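Teleoperation Operator (Robot Demonstration), Two Positions
Urkow, Lagos site

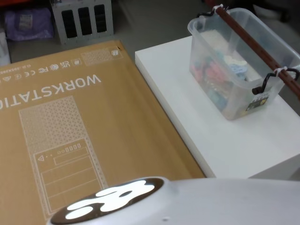 Head camera view at a tabletop station, with storage tub on the platform.

Urkow records manipulation demonstrations for two-arm robots. Operators perform household and light warehouse tasks through the robot, and the recordings are used to train control policies. The Lagos site is adding 2 operators to the Uta program, starting in April.

Duties

Control both arms from a leader rig while watching the head camera feed. Guide the arms by hand on tasks assigned to kinesthetic teaching. Complete each task as written on the task card, in one continuous motion where the card calls for it. Reset the station between episodes and restore objects to the listed start positions. Mark failed episodes at the end of the take. Do not delete them. Note dropped frames, gripper slip and joint limit warnings in the session log.

The current task set has 1349 entries. Most involve containers, lids, packaging and small mixed objects. A typical episode runs under 4 minutes.

Requirements

Steady use of both hands for sessions of up to 45 minutes, with a 15 minute break after each. Normal or corrected vision. Able to lift 15 kg. Able to read and follow written procedures in English. Prior work with robots is not required. Experience with assembly, sewing, lab work or equipment repair is useful.

Training and schedule

Training lasts 4 weeks and is paid at the full rate. New operators record practice episodes under Muthu Venkataraman and move to production after passing a check on success rate and smoothness of motion. Shifts start at 8:00 a.m. or 1:00 p.m. Operators rotate between remote control and hand guiding.

To apply

Send a one-page resume to Adhiambo Rweyemamu, Data Operations, with the subject line "Uta operator" and your preferred shift. Selected applicants will complete a hands-on trial at the site. Questions about the equipment go to Cillian Ní Chonaill.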